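Gurkus Street Market Phrases — README

Version 3 of the phrase list. It contains 1,656 short phrases which people use when they buy and sell food, collected in the towns of Tomar and Pullcombe and written down by ear.

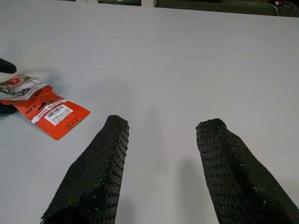
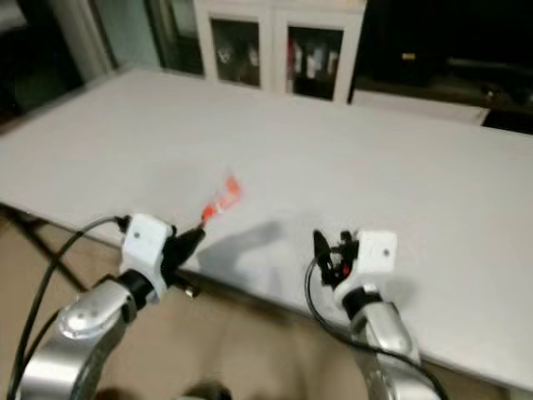
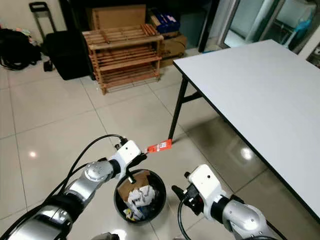
Pale table, white table, and the red-orange packet over the wastebasket.

Files

phrases.tsv — one phrase per line, with town and topic
topics.txt — the 53 topics, in alphabetical order
changes.txt — what is different from version 2

Columns are separated by tabs. The text is UTF-8. Please do not open the file in a spreadsheet and save it again, the accents will be damaged.

Known problems

Spelling of greetings is not the same in both towns — I kept both forms. Phrases about fish are very few. Prices inside phrases are old and should not be used for any study of costs.

License

Free for teaching and research. If you publish something, please mention Indora as the source. Corrections are welcome until April.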